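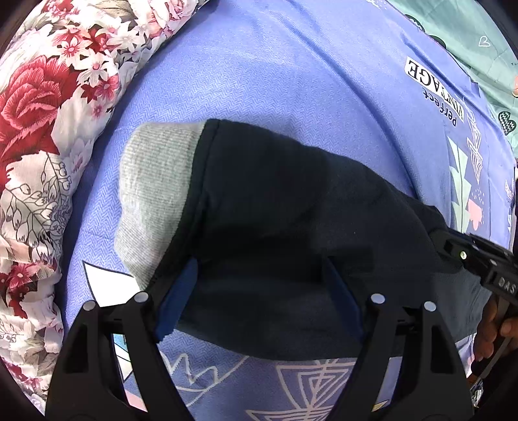 A year of not buying clothes

27/03/2018

I stopped buying clothes a year ago this week. I said at the start that I'd write it up when the year was over, so I'm writing it up.

It began with a bank statement. I was doing my accounts at the kitchen table and decided to go through the last twelve months and add up what I'd spent on things to wear. I had guessed a few hundred pounds. The total was £1,255, and that left out shoes, which I'd been putting under a different heading for no good reason. With shoes it came to £1,496. I don't have a job where I need to look smart, and I couldn't have told you what half of it had gone on.

The rules

I kept them short. No new clothes, no second-hand clothes and no asking for clothes as presents. Socks and underwear were allowed when the old ones had gone through. Shoes could be resoled but not replaced. Anything already in the house could be worn, mended, altered or swapped.

The swapping rule came from Reiko Shibata, who had done something similar the year before and found she missed the change more than the shopping. We met up four times over the year and traded a few things each time. I came home from the first one with a green wool skirt I still wear most weeks, and she went off with a raincoat that had never fitted me across the shoulders.

What was hard

The first two months were easy. I put this down to having so much in the drawers. I'd moved to Trerkotside with three boxes marked "winter" and had only ever opened one of them.

It got harder in September. That has always been my month for buying, I think from school, when you had a new coat and a new bag whether you needed them or not. I walked past the shop windows in Flalluvby on the way to the dentist and wanted a brown corduroy jacket so badly that I went in and tried it on. It was too long in the arm. I'd like to say I would have left it there anyway, but I'm not sure.

Emails were the other problem. I was on more lists than I knew, and each one had a sale on. I unsubscribed from all of them in one evening and that did more good than any amount of willpower. If you only do one thing from this post, do that.

I also found out how much of my shopping was really a way to spend a Saturday. Without it I had to think of something else. I went to the library more. I repainted the bathroom. For a while in the winter I just slept in.

Learning to mend

I was not a good mender at the start. I could sew on a button and that was all. Sadao Amano at the evening class taught me to darn a heel and to take up a hem so it doesn't show from the front, and I practised on old tea towels before I went near anything I liked.

My darning is still lumpy. Hems I can do now, and I can replace a zip if I have a free afternoon and the radio on. The class uses an old Nemex sewing machine with a foot pedal that sticks, so you learn to go slowly. At home I do everything by hand.

Some things weren't worth the trouble. A thin cotton shirt that has gone at the elbow will go again next to the patch. I cut two of those up for cleaning cloths. Thick things are worth nearly any amount of work. I spent three evenings with the needle over anything with ribbing on it, and the dark ones are a nuisance to sew at night - you can't see your own stitches, so do them by the window in the morning.
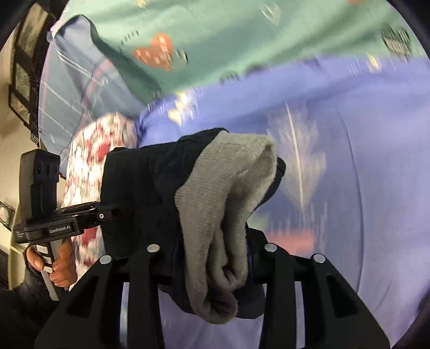 What I spent instead

Thread, needles, a darning mushroom, two pairs of resoled boots and the class fees. I kept the receipts in an envelope and it all came to far less than the year before. The difference went towards a week away at Jõgi, where it rained and I wore the same jumper every day.

What happens now

I'm allowed to buy things again as of this week and so far I haven't. I do need a proper waterproof, as I gave mine to Reiko and have regretted it since. I'll probably look for one second-hand.

The no-emails rule stays. So do the swaps, and the next one is at my house. I still haven't opened the third winter box.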